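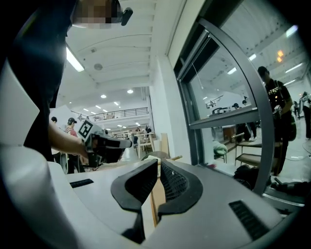
How often should I oil my wooden spoons and chopping boards?
Once a month suits most kitchens, and any time the wood looks pale and chalky or feels rough when you run a thumb along it. New pieces need more, so give them a coat a week for the first month and then settle into the monthly habit.

Looking after the wooden things in your kitchen
Last updated 2 April 2021

I have been meaning to put all of this on one page for ages, as it comes up every time somebody has dinner at our place and ends up at the sink with a tea towel. We have a drawer full of wood (spoons, spurtles, a butter paddle that came from the Wedalard market and has outlived three butter dishes) plus four boards, and I'm fond of every bit of it, even the ugly ones.

Washing up

Hot water, a drop of detergent, a soft brush, rinse, dry. Please don't leave wood sitting in the sink while you watch the end of your show. A spoon left in water overnight swells up, the grain lifts, and when it dries it feels furry in the mouth, which is a horrid thing to find in a spoonful of custard. The dishwasher is worse again. I did put a camphor laurel board through ours once, in a rush before Christmas lunch, and it came out with a split down the middle you could post a letter through. It's in the garden now, under a pot of mint.

Wash both sides of a board even if you only used one. If just the top gets wet, the top swells and the bottom doesn't, and over a few weeks you end up with a board that rocks. If yours already rocks, try laying a damp cloth on the hollow side overnight, then stand the board on its edge to dry slowly. It has worked for me on thin boards and never on the thick one.

Drying

Stand boards on their edge with air on both faces. Spoons go handle down in a jar, and leave the jar out on the bench until they're properly dry before anything goes back in the drawer. Don't put them on the windowsill in full sun in January, or in the oven "just to finish them off". Our kitchen faces west and I've lost two good spoons that way.
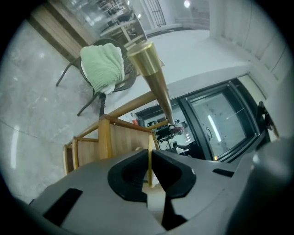 A thin stick of light wood, standing upright.

Skewers, stirrers and other thin bits

People forget these. Bamboo skewers I treat as throwaways, but I keep a handful of thin wooden sticks for testing cakes, lifting noodles, cleaning the gunk out of the groove around the meat board, and dabbing glue on whatever has come apart that week. Wipe them straight after use, dry them lying flat with a gap between them, and if an end goes fuzzy give it a quick turn inside a folded bit of fine sandpaper. Anything that has touched glue, paint or boot polish goes out to the shed and lives there for good. I put a stripe of red nail polish on the shed ones so they can't sneak back in.

Which oil?

Food-grade mineral oil, every time. The chemist sells it as liquid paraffin, usually down with the laxatives, so you may get a look. It has no smell and it doesn't go off. Olive oil and ordinary vegetable oils do go off, and after a couple of warm months you'll open the drawer and wonder what's died. Raw linseed takes forever to dry. The boiled linseed from the hardware shop often has metal driers in it and should stay well away from food. Walnut and tung oil are lovely if you have the patience and there are no nut allergies in the house.

A 300 ml bottle does our whole kitchen for the best part of a year.

My board butter

I used to buy a little pot of Plustness board cream, and it's nice stuff, but it costs a fair bit for what it is and I always ran out halfway through a board. Making your own is dead easy. You'll want:

300 ml food-grade mineral oil
60 g beeswax, grated or in pellets
an old jar you don't mind giving over to the job
a saucepan of gently simmering water

Put the oil and wax in the jar and stand the jar in the saucepan, with a folded cloth underneath it so it doesn't rattle. Keep the water low and stir until the wax has melted and you can't see any streaks. Then turn off the heat, lift the jar out with a good thick mitt, and pour the lot into clean dry tins. Leave the lids off until it's cold. It should set to something like lip balm. Too hard, and you can melt it again with a splash more oil; too runny, add a bit more wax. Mine smells faintly of honey because I get my wax from the bee people at Jorkavano, who sell it in rough lumps at the farm gate. Grate it straight from the fridge and warm your grater with hot water afterwards, or you'll be picking wax out of the holes till Easter.

Putting it on

Start with wood that has been dry for a full day. Scoop a bit onto a soft rag (old flannelette is best, and I will not be argued with) and rub it in along the grain, not forgetting the ends and the hole in the handle if there is one. End grain drinks the stuff, so go over it again. Leave it overnight on a bit of baking paper and buff off whatever hasn't soaked in. If it still feels greasy after that you've used too much, so keep buffing.

Smells and stains

For onion and garlic, rub the board with half a lemon and a spoonful of coarse salt, leave it five minutes, rinse and dry. Bicarb mixed to a paste is better for fish. Turmeric will not come out, but a day in the light fades it a good deal. Beetroot goes by itself if you're patient.

Furry or rough spoons

Wet the spoon, let it dry, then sand lightly with 240 grit and finish with 400. Rizvi Hardware sells it by the single sheet, handy if you've only the one spoon to fix. Wipe off the dust with a barely damp cloth, let it dry again, and oil it twice over a couple of days.

When to give up

Cracks you can get a fingernail into, black spots that go deeper than a bit of sanding, or a smell that comes back after the bicarb. A retired spoon makes a good plant label. Write on it in pencil, it lasts longer than texta.

Next month I'm doing cast iron, so dig out your frypans.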